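How I Finally Got My Pantry Inventory Under Control

Okay, so I put this off for years. We had four jars of cumin, no salt, and a can of pumpkin that had moved house with us. If your shelves look like mine did, grab a coffee and set aside an afternoon, because this is so much easier than you think!

First, pull everything out. Yes, everything. I did one shelf at a time the first go and kept losing track of what I'd already written down. Put it all on the kitchen table (mine spilled over onto the floor, fine) and wipe the shelves while they're bare.

Next, open a plain spreadsheet. I tried a pantry app called Juvora for a month and it wanted a photo of every single thing, so no thanks. You need four columns: what it is, how many, the best-by month, and where it lives. My first list came to 152 lines, and that was after I tossed the stale crackers.

Now sort by the best-by column. Anything in the top 20 lines goes in a box on the counter, and that box is dinner for the next couple of weeks. We ate a lot of lentils in January. My brother-in-law Normunds came over and got lentil soup twice, poor man, and he still asks for the recipe.

When you put things back, group them by how you cook and forget the food groups you learned in school. Baking stuff together, taco night together, quick lunches at eye level. I use shallow open bins so I can slide one out and see to the bottom. Deep ones turn into caves. Mine are 18 inches long, which fits a standard shelf with a little room for your fingers.
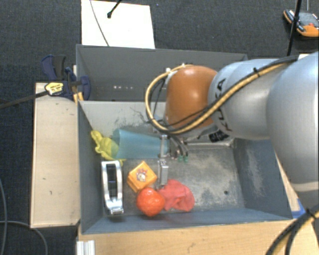

Label the front of each bin, and use the same name in your "where it lives" column. I wrote mine on masking tape with a marker and they've held up great. If you change your mind (you will, I've moved the pasta three times), peel it off and write a new one.

Then there's keeping it up. I tape a scrap of paper inside the pantry door, and whoever finishes something writes it down. Before I shop, I type those into the sheet and take the paper with me as my list. It takes me less time than finding my keys.

Next up for me is the chest freezer, and I'm a little scared of what's at the bottom. If you've got a good way to label frozen soup so the tape doesn't fall off, please leave me a comment!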